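Hasto Gallery: Table Work
Posted Wednesday, December 2, 2020, by Njoroge Lema

Hasto is a collection of short recordings of ordinary table tasks, made with hand-held grippers by people at a table. The recordings are used to train a policy that will later run on an arm.
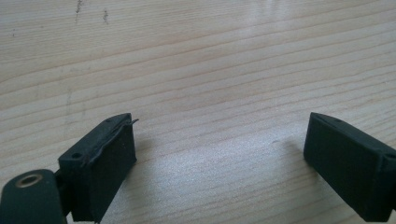 The set has 32 tasks in it at the moment. Most of them are small: move a cup onto a saucer, put a spoon in a drawer, fold a cloth once, close a lid. The goal for each task is 300 good episodes, and an episode is one attempt from open gripper to open gripper. Some tasks reached their goal in the first weeks. Others are still short, mainly the cloth ones, and we have stopped guessing when those will be finished.

The gallery is kept for the people who record at Simiyu, for the people at Flerkel who read the data, and for anyone who is thinking of setting up something similar. The notes come from the recording log and have been cleaned up a little. Nadège Moulin wrote the ones on sorting and labels. The rest are mine.

The table

We record on wood with a visible grain. The first recordings in May were made on a plain white surface, and position tracking drifted whenever the camera got close to it. There was very little for the tracker to hold on to. Wood grain gives it something, even with nothing else in view.

Glare is the other half of the problem. When light comes from behind the table, the far part goes pale and the grain washes out. A little of that is fine and we leave it in, as the arm will have to cope with windows too. If the whole work area is washed out, stop and turn the table a quarter turn.

Marks and scuffs stay. We used to wipe and polish before each session, and the result was a very clean table that looked the same in every recording. Crumbs and water do get wiped up, mostly for the sake of the cloth tasks.

Starting position

Every episode starts with the gripper open over the table, holding nothing, both fingers in view of the camera. Hold it there until the tone. Then reach.

New people tend to start moving on the tone itself, or a bit before it. The first part of the episode is then missing and Priltilen will not accept it. Wait for the tone to end.

The height at the start should change from one episode to the next. Same with the angle. If you notice that you have settled into a comfortable spot, move your feet.

Fingers and pads

The fingers are dark and matte, and they are meant to be. Shiny ones threw reflections onto metal objects and the model began to treat the reflection as part of the spoon.

Each finger has a thin pad along its inner face. Pads come away from the top first. You will see the upper edge curl and go wavy before anything else happens, and thin objects will begin to catch on it. Look at both inner faces before you start and again when you come back from a break. Write down what you see even if you keep recording with it. "Left pad lifting at top" is enough.

A lifted pad does not spoil the data for cups, boxes or cloth. It does for cards, coins and paper, where the contact is right at the tip. For those tasks put on a new pad first.

The small screws in the finger blocks should be snug and no tighter. Two blocks cracked from being tightened too hard, and both had to be reprinted. Check that the linkage opens all the way and closes without a click. A click usually means the pivot is worn, and that gripper goes on the repair shelf with a note on it.

Reaching and closing

Go at the speed you would use if you were clearing a table after dinner. People slow down a lot when they know they are being recorded, and then we get an arm that hesitates. Going fast is a problem too – the picture blurs, and the tracker loses its place.

Close on the object once. If you miss, open, back off a little and try again in the same episode. Do not stop the recording. Recoveries are useful and we are short of them. In the first batch everyone threw out their misses, so the model had never seen what to do after one.

Please do not fake a miss. Nadège can pick them out when she sorts, and so can the model, apparently, since it learned to hover beside the handle of the blue mug before taking it. That took a while to trace.

Letting go

Put the object down fully before you open. A drop of even a short distance counts as a failed episode for the cup and plate tasks. For the block and sponge tasks a drop is allowed.

After you open, move away from the object and hold still again until the second tone. The ending gets cut short more often than the start does.

Shadows, hands and sleeves

The shadow of the fingers on the table is fine. Your free hand is not, unless the task sheet says two hands. Keep it in your lap or behind your back. Long sleeves should be pushed up past the wrist.

If someone walks past and their shadow crosses the table, finish the episode and mark it with S. We keep those in a separate folder.

Sorting (N. Moulin)

Each person who records is given a number from 1 to 17, and that number is the only thing kept with the recordings. I sort by task first and then by number. I do not sort by quality until a full day has been loaded, as my idea of a good grasp changes over a morning.

An episode gets one of three labels: keep, keep with note, or drop. Drop is for recordings that cannot be used at all, such as lost tracking, a missing start, or the wrong object. A clumsy grasp is a keep. A grasp that works by luck is a keep with note. If I can't tell whether the object was set down or dropped, I write that I can't tell and leave it for Njoroge.

I watch everything at normal speed once. After that I only go back to the closing and the release. I tried watching at double speed for a week and missed too many slips, where the object turns a little between the fingers but stays in them.

Labels (N. Moulin)

The written label should say what was done, in plain words. "Put the spoon in the cup" is good. "Spoon manipulation, variant B" was used in the first set and I have been replacing it as I come to it.

Use the same noun for the same object all the way through. We had mug, cup and coffee cup for one item, and tumbler from one person. It is now cup. The list is taped inside the cabinet door and there is a copy in the Priltilen folder.

Left and right are from the point of view of the camera on the gripper. This has caused more arguments than anything else on the page.

Empty episodes

Some recordings are made on purpose with no object on the table. The gripper is held open over bare wood, moved around a bit, closed, opened, and taken away. They look like mistakes when you scroll through the folder, so please do not delete them. Each table needs a set of them, and a new set after the table has been turned or the lights have changed.

They were Nadège's idea. The early policy would close on dark patches of grain when there was nothing to pick up, and on stains. With the empty episodes in, it does that less. It still does it on the darkest knot in the second table, and we would like more recordings there, at low heights in particular.

Still open

The cloth tasks need more people. The same few hands have done nearly all of them, and everyone folds toward themselves.

We are out of pads in the thinner size. The thicker ones work, but they change how far the fingers close, so do not mix the two on one gripper. Fit both sides from the same sheet.

The lid task is on hold until there is a lid that does not stick. I have a few to try out.

Corrections to the object list go to Nadège. Gripper repairs go to me, with the number of the gripper and a line on what it was doing when it went wrong.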